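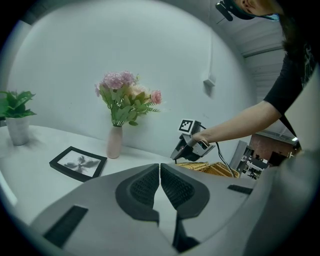

Warum zieht der Leim bei Charge 3313 so langsam an? Weil ich ihn zu dünn angerührt habe, da bin ich inzwischen ziemlich sicher.

Werkstattbuch Buchbinderei, April, kurz nach neun

Also nochmal von vorn, damit Dalia Mahrous das morgen auch versteht (hallo Dalia!). Es geht um die Kleisterproben für die Cabrera-Hefte, die mit den gerissenen Rücken. Ich hatte Weizenstärke genommen, die aus dem Murkar-Sack, und beim ersten Ansatz einfach nach Gefühl Wasser nachgekippt, wie immer. Selber schuld.

Ansatz A: 29 g Stärke auf 150 ml Wasser, kalt eingeweicht, dann langsam hochgerührt bis er glasig wurde. Schön zäh, fast schon Pudding, durchs Sieb gestrichen und das Sieb danach verflucht. Auf dem Japanpapier liegt er gut, wellt kaum, und nach dem Pressen ist der Streifen flach geblieben. Gefällt mir!

Ansatz B ist 3313, derselbe Sack, aber doppelt so viel Wasser. Streicht sich herrlich, läuft aber unter die Kanten und das Papier schwimmt mir beim Auflegen weg. Zwei Streifen sind gerissen, weil ich zu früh daran gezogen habe - Ungeduld, kein Materialfehler. Den Rest lasse ich zwischen Löschkarton liegen und schaue heute Nachmittag um vier wieder rein.

Die Pappe von Tudent ist übrigens saugfähiger als die alte. Da muss man wirklich zweimal dünn einstreichen, sonst steht der Bezug an den Ecken hoch. Habe ich an einem Probedeckel gemerkt und mich sehr geärgert, der Bezug war nämlich das gute blaue Leinen.

Noch offen: die Auflage für Wavonance, 2000 Klappkarten, nur rillen und falzen. Laufrichtung bitte VOR dem Schneiden prüfen, ich habe mit Bleistift einen Pfeil auf den obersten Bogen gemacht. Falls die Rillung bricht, lieber eine breitere Nut probieren und den Druck etwas rausnehmen.

Dalia, kannst du dir die Kapitalbänder mal ansehen? Ich schwanke zwischen dem roten und dem naturfarbenen. Das rote ist hübscher, färbt aber beim Feuchttest ein bisschen ab, und auf dem hellen Vorsatz will ich das nicht riskieren.

Kleister A steht abgedeckt im Kühlschrank, zweites Fach. Bitte nicht essen.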